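Questions from the folding room: the automation project at Bellamy

Last updated in February. Send new questions to Carleen McKinnon and they will be added to this page.

What is being automated?

The folding and stacking of everyday garments: T-shirts, sweatshirts, pants and pajamas. Washing, drying, stain treatment and delivery stay as they are. Bed linen already goes through the flatwork ironer and is not part of this project.

Who is doing it?

Stutier is building the folding stations. Wonier supplies the software. Bellamy employees record the folding work that the stations learn from, using hand-held grippers. Broklow, our other plant, joins after we have run the first station for a full season.

Will anyone lose their job?

There are no layoffs planned with this project. When someone in folding retires or moves on, that position may not be filled again. People asked us to put that in writing, so it is written here. Anyone whose folding hours drop below their current contract will be offered the difference in sorting, mending or packing at the same hourly rate.

What will my shift look like with a station running?

You will spend less of it standing at a table making the same fold. You will load the station, check finished pieces, pull out anything folded wrong and do by hand what the station can't take. For now that includes anything with straps, baby clothes, and garments with wet or sticky spots. Each station has one person assigned to it, and that person rotates every two hours.

Do I have to record?

No. Recording is voluntary and you can stop at any point. It is paid at your regular rate plus the skills supplement. Saying no does not affect your schedule or your review.

How many recordings are needed?

The target is 3,000 folds. We have 1,389 so far. Each person who signs up is asked for 200, spread out over several weeks. Please don't try to do them all in a few days. Wrists get tired with the grippers, and tired folds are poor ones.

Why are some recordings made in homes?

The plant tables are all the same height, with the same surface and the same lighting. A station trained only on those does badly when anything changes. Folding on a bed or a mat at home gives more variety. You choose the room, and you can use your own clothes.

What do the recordings show?

The grippers, the garment and whatever is close to it. Your hands and arms will be in them, and sometimes more of you. Tell the other people in your home before you start, and put away mail, medicine and anything else you want kept private. You can ask for a recording to be deleted within 30 days of turning it in, and you don't have to say why.

Are the recordings used to measure how fast I work?

No. Supervisors don't have access to them. The agreement with Wonier says they may be used for training the stations and for nothing else.

What if I fold differently from the chart?

Use the chart for recordings, even if your own way is quicker. For sweatshirts, that means sleeves in first and the collar at the top. If you think the chart is wrong, tell Carleen. Two of the folds on it were changed last fall after people in the room objected.

Who fixes a station when it stops?

Press the red button, step back and call maintenance. Do not reach in to free a garment. Stops are logged against the station and not against the person working it.

Is there training?

Yes, one paid morning before you are assigned to a station, and a second one a month later. The first session starts at 7:30 a.m. in the break room.

Contact: Carleen McKinnon, folding room office | © Bellamy | Back to top

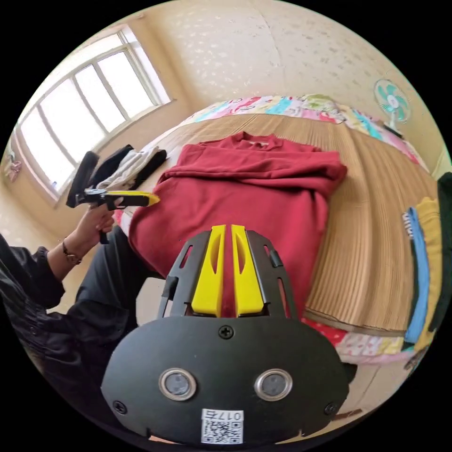

Sign-up sheets for the next round of recording are on the board outside the office. Put down your name, your shift and whether you want to fold at the plant or at home.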